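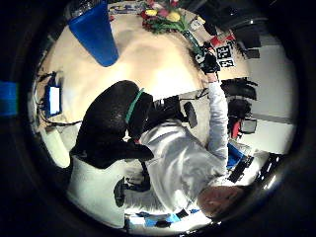
How many times do you have to show a robot a job before it gets the idea?

More often than you'd think, and it depends far more on how tidy your showing is than on how many goes you have. Our first 200 goes taught it very little. A smaller batch done slowly, by one person, taught it a lot.

August 3, 2022, by Albane Sabatier
Reading time: 2 min

So, our project. There were three of us (me, Prakash Chacko and Ruairi Semple) and the plan was to teach an arm to handle flowers by doing the job ourselves with a hand-held gripper, then letting the software learn from our recordings. We called it Skultus, for reasons that were funny in December.

I picked tulips and I stand by it! Blocks are dull and they don't mind being squashed. With a stem you have to close the fingers gently and keep your wrist level, and you notice straight away how much your own hand does without asking you. Prakash was brilliant at it. I kept rushing the last bit, and when we played my goes back through the model it rushed the last bit too, which was embarrassing but also quite exciting.

The printed markers gave us most of our trouble. They tell the software where the table is, so if your sleeve drifts over them the position jumps about, and we threw away a whole afternoon before Ruairi spotted it in the plots. After that we did 14 goes per session and then swapped over, with a proper break, as everyone got sloppy when tired.

We tried remote control as well, for 2 sessions, using a joystick. I hated it. You can't feel the stem at all and every go took ages, though the recordings were lovely and smooth, so I've kept them in the comparison (see the table in the appendix).

Next term I'd like to try it with left-handed people. Monique Lecomte has already said she'll have a go.

Last updated by Ruairi, who fixed the axis labels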